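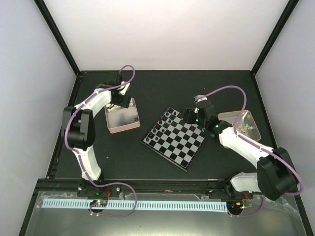

A two-arm cell with a chessboard between the arms and a tray on either side of it, one holding white pieces.

Zeseo to add two-arm cells under next equipment budget

Zeseo has approved the purchase of 3 enclosed two-arm cells for its handling lab, with delivery planned in stages from May. The order went to Hegedűs, which will supply the enclosures, rails and floor panels. Arms and grippers are bought separately under an existing agreement with Fudar.

Each cell carries two arms on a shared rail along one side of the floor. Zeseo specified the shared rail after comparing it with separate pedestals. A single rail fixes the distance between the bases, so a replacement arm can be bolted on without measuring the whole cell again. The drawback is that both arms are out of service whenever the rail is removed.

The lab plan allots 206 square feet to the new equipment, including a service aisle behind the cells. Power and network drops will be installed before the first enclosure arrives. Zeseo had considered open benches, which cost less, but chose walled cells so that lighting and background stay the same from one unit to the next.

Acceptance will be based on tabletop tasks with small parts. Chess pieces and a board are on the list, along with shallow trays. For the board task, a cell must complete 100 transfers between tray and square without an operator stepping in. A dropped piece counts as a failed transfer, and so does a piece left across the line between two squares. The board may be set at any angle to the rail. Cells that fail may be tested again once, after adjustment by the supplier.

Spare parts are budgeted apart from the cells. The list runs to 291 line items, most of them cables, gripper fingers and fasteners. Cable sets make up the largest share of the cost. Zeseo expects to replace them on a fixed schedule and will keep one full set on the shelf for each cell. Spare joints will be ordered as needed, with the lead time written into the Fudar agreement.

Control software will come from Pokel under an annual license charged per cell, not per arm. The license covers updates and remote support during working hours. Training for operators is a separate line and has not yet been ordered.

The first cell will be run alone until it passes acceptance. Payment for the remaining units is tied to that result. Zeseo has left room in the floor plan for a fourth cell, but no money has been set aside for it in the current budget.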